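Review: Trustton Storneck 16-Port Managed Switch

The Storneck is a rack-mounted network switch intended for small offices and teaching labs. Trustton supplied the unit under review with firmware dated May, and it was placed in service at our Skorkby site, where it replaced an older unmanaged model.

Installation

Initial setup is carried out through a web page or over the serial console. The console is the better choice. The web page signs the administrator out after 7 minutes without activity, and any settings that have not been applied are lost. Static addressing, link aggregation and VLAN tagging are all supported. Each of the 16 ports may be given a label, although labels are not included in the exported configuration file.

Performance

Traffic between two Linux servers on separate VLANs remained stable under sustained load. With roughly 200 client devices connected through downstream access points, the address table filled as expected and no frames were reported as dropped. The fan is audible from an adjoining room at full speed.

Management

The command syntax will be familiar to administrators who have used Peng equipment. Logs may be sent to a remote syslog server, but the time zone must be set separately for that purpose. 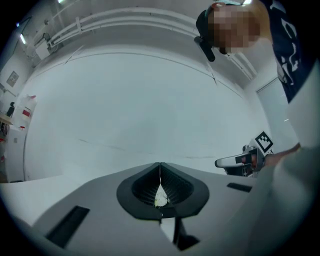
Firmware updates require a full restart, and the switch does not keep a second image to fall back on. Departments that cannot accept an interruption should schedule updates outside working hours.

Price and recommendation

The unit was purchased for $1,455, including rack brackets and one power cord. It is recommended for sites with a fixed network layout. Sites that need redundant power should consider another model.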